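Interior Furnishing II: Seating and Small Tables
Handout 4, Mollstead evening course
Dewanti Manurung

4.1 Scope

Handout 3 dealt with rectangular tables against a wall. Handout 4 deals with the small round table standing free in a shared room, with light chairs, used for snacks and short conversations. Bring the Lorkham worksheet to the session. Section references below are to that worksheet.

4.2 Table and chair as a set

A round top has no head and no corner. Chairs can be placed at any angle, and the choice is governed by the walking routes through the room. Two chairs facing each other leave the remaining edge free for access. A chair not in use goes in until the front of the seat is under the tabletop. Check the clearance between seat and underside before purchase; the worksheet (section 2) gives the measuring points.

Wire frames take up little visual space. The wall and the floor stay visible through the back, and a small room reads as larger than it would with solid backs. The drawback is comfort, and a cushion is normally added. Pale wood and thin gold-colored metal go together without difficulty. A large dark motif on a white cushion supplies the contrast that both of them lack.
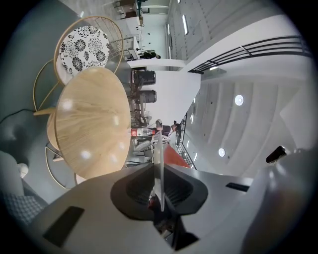
Rizal Setiawan objects that a loose round cushion slides on a smooth seat, and would specify ties on every one. The objection is accepted for dining chairs in daily use. For occasional seating, ties are optional, and the worksheet marks them so.

4.3 Upholstered pieces nearby

An armchair near a wire chair will look heavy. Keep its color close to that of the wall or floor and limit pattern to one cushion. A small check in gray can stand beside a large floral. Two large florals of different design cannot.

4.4 Surface and lighting

Light wood with a clear finish reflects overhead lamps. Glare is judged from the seated position, with the lamps on. Where it falls on the place setting, move the table before changing the lamp. A glossy dark floor shows the same reflections and should be assessed at the same time.

4.5 Serving on a small round top

Place the plate near the middle when it is shared. Bottles go toward the rim, outside the reach of either sitter's forearm. One slice of fruit on a plain white plate needs no further dressing.
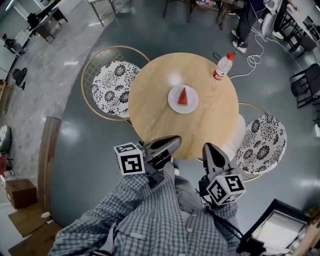 4.6 Assignment

Draw a plan of a round table with two chairs in a room of your choice. Show the chairs pushed in and pulled out, and mark the main walking route. State the seat height and the finish of the top. Add a short note on glare. Plans are due at the first session in April.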